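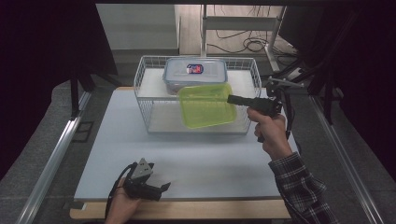
Warum wird Brot hart, wenn man es liegen lässt?
Weil sich die Stärke im Brot verändert und dabei Wasser abgibt. Das Brot trocknet außerdem an der Luft aus.

Was ist Stärke?
Brot wird aus Mehl gebacken, und Mehl besteht zum größten Teil aus Stärke. Das sind winzige Körnchen, die im Getreide stecken. Im Backofen saugen die Körnchen Wasser auf und quellen. Dadurch wird das Innere vom Brot weich. Das Innere nennt man Krume, das Äußere heißt Kruste.

Was passiert nach dem Backen?
Sobald das Brot abkühlt, ordnet sich die Stärke neu. Sie wird fester und hält das Wasser nicht mehr so gut. Ein Teil davon wandert aus der Krume in die Kruste. Darum ist die Kruste am nächsten Tag oft zäh und die Krume bröselig. Fachleute sagen dazu: Das Brot wird altbacken.

Gehört Brot in den Kühlschrank?
Meistens nicht. Bei Kühlschrankkälte wird Brot schneller altbacken als bei 20 Grad in der Küche. Nur im Hochsommer, wenn es sehr warm und feucht ist, kann der Kühlschrank gegen Schimmel helfen. Im Gefrierfach hält sich Brot dagegen lange. Dort ist es so kalt, dass sich die Stärke kaum noch verändert.

Und in einer Dose?
In einer dicht schließenden Dose bleibt die Feuchtigkeit beim Brot. Es trocknet langsamer aus, kann aber leichter schimmeln. Ein Brotkasten mit kleinen Luftlöchern ist für ganze Brote besser.

Probier es aus
Du brauchst zwei gleiche Scheiben Brot. Lege eine in eine Dose mit Deckel und die andere offen auf einen Teller. Drücke nach zwei Tagen mit dem Finger auf beide Scheiben. Welche gibt noch nach?
Ist irgendwo Schimmel zu sehen, darfst du das Brot nicht mehr essen. Wirf dann die ganze Scheibe weg.

Wörter zum Merken
Krume: das weiche Innere vom Brot
Kruste: die feste Außenseite
altbacken: nicht mehr frisch, aber noch essbar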